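September, evening

Got in a little before eight and the Edell towers were still stacked by the door where the driver left them. The sheet says 80. I signed for 80 and went to find the kettle. Gifty Abugri had already opened the window, so the room was cold but it didn't smell of carton dust for once.

I've been putting off the towers all week in favor of laptops. Laptops are quick and they stack. But the shelf is full of laptops now and Thu La needs the space for the Grurketti boxes, so it was towers today whether I felt like it or not.

The first one I picked was black, heavier than it looked, with a side panel that had been closed by somebody strong. I got it off in the end with the flat driver and some leaning. Once a case is on its side with the panel off, I like to stop for a minute and just look before I touch anything. Where do the cables go, what's held by screws and what's held by clips, what will have to come out before something else can. When I started here I skipped that part and I broke a lot of plastic.

The heatsink was off the processor, so that much was done. It's the job I dislike most. Old paste sets like glue and you end up twisting and hoping. The drive had blue clips, and I'm always glad to see those. They mostly squeeze and slide, and I don't have to hunt for a screwdriver small enough. 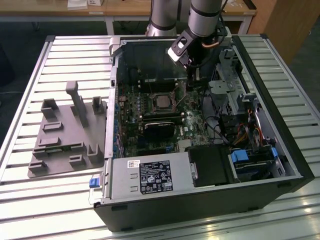 Khôi Lục thinks the power supply should always come out first, whatever the case, and the rest of the work is easier with the weight gone. Then you can turn the thing around on the table with one hand. He has said it before and he said it again over lunch, with his mouth full.

I'm still not convinced. If the supply goes first, the cables are left lying across everything and I spend my time moving them from one side to the other. I'd sooner unplug everything at the board, tuck the ends over the edge of the case, and then take the supply and its cables out in one go. We agreed to each do it our own way and compare at the end of the month. I don't expect it to settle anything.

Lunch was rice and the rest of the pork from yesterday. Ngọc Lại brought pears from her mother's tree, very hard ones. I put mine on the windowsill.

After lunch I wrote out a fresh order of work for the wall, as the old one has coffee down it and was made for a different kind of case anyway. Copying it here so I have it:

Panel off. Drive out, label it, straight into the locked bin.
Memory out, into the foam tray, both clips pushed back first.
Cables off the board, pulling by the connector.
Processor out, frame opened all the way, into a sleeve.
Coin cell out, into the battery jar.
Power supply and cables.
Board screws, then the board.
Case to the cage outside.

The coin cell line is in there on account of last month. A whole crate of boards went back from Hồ with the batteries still in them, and a note that they won't accept that again. Fair enough. I did some of those boards myself and I know how it happened. The cell looks like part of the board once you've been at it for a few hours and you stop seeing it. Thu La wanted to put a sticker on every case as it comes in. I think a line on the wall and a jar sitting right there should be enough, but she can have her stickers if it isn't.

The fan connectors are the other thing I keep losing time on. They sit right at the edge of the board with the cable pulled tight across, and there's not much room for fingers. I use the bent tweezers, and I get hold of the plastic. Pulling on the wires works until the time it doesn't, and then you have a connector full of pins and no wire. 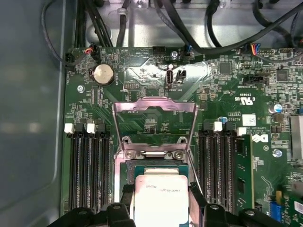
Coin cell at upper left, internal USB port to the right of it.

The internal USB port is worth checking, by the way. People plug a stick in there and forget it for years. Anything we find in one goes in the locked bin with the drives, and I've added that to the wall list in pencil.

By four I had a sort of rhythm. The best one took me 15 minutes and the worst I gave up on and left for the morning, a board screw with the head gone completely. Cúc Tôn has an extractor set at home and says she'll bring it in. I've asked Plarkent for one of our own, twice now.

The screw jar is full again. Ngọc guessed there were more than 100 in it just from this afternoon and wanted me to tip them out and check. I said no. They get sorted when it rains.

Swept under the table before I left and found my good driver, the one with the green handle that I'd blamed Khôi for. Will have to tell him. Forgot the pear on the windowsill.

Tomorrow: the stuck screw, the rest of the front row, ring Hồ about the next pickup, and buy sleeves – the small size, the big ones let the processors slide around.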